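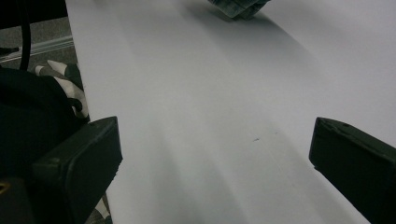

3.2 Household linens and the memory of washing day

When we began our interviews in Festiddale in January, we expected people to talk mostly about the mill, and they did, at length and with great affection. What we had not planned for was how often the talk drifted home again, to the cupboard on the landing and the towels folded inside it. Of the 155 households that answered our letter, a good many wrote back with more pages than we had asked for (we read every one with pleasure!).

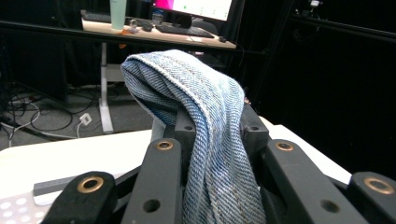
Twill came up again and again in these letters. Older residents of Skutholm remembered it as the cloth that lasted, handed down until it was too thin for anything but dusting, and several explained to us, very patiently, how their mothers turned a worn towel sides to middle and got another two years out of it. In Merrick the same job was done with a patch, and feelings about which way was right still run surprisingly high.

Figure 2. Folded blue-and-white woven cloth held in a black mechanical gripper.

We return to the patching question in Section 4, where the Tirkov letters are taken up as well.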